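Apuntes de la sesión 4: sistemas de referencia

Hola otra vez. Hoy seguimos con Gusard, el simulador, y con mi error favorito: planificar en el sistema equivocado (yo perdí una tarde entera con esto, y Narayanan otra).

Cargad la escena del tablero, poned la semilla 2762 y abrid las dos vistas.

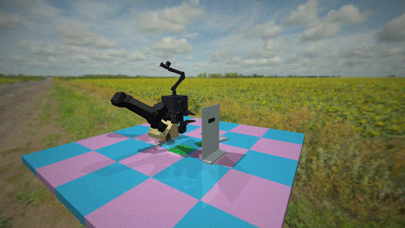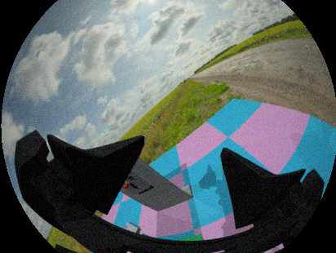 Fig. 3. Primero, vista externa; después, vista desde la pinza, con el horizonte inclinado.

¿Veis el horizonte en la segunda? Pues esa rotación tiene que salir en vuestra matriz. Si no sale, ¡ni se os ocurra llamar al planificador!

Para el próximo día: 100 poses aleatorias, error medio en milímetros y el script comentado. Dudas, a Latrice Lindgren o a mí, antes de las 15 h.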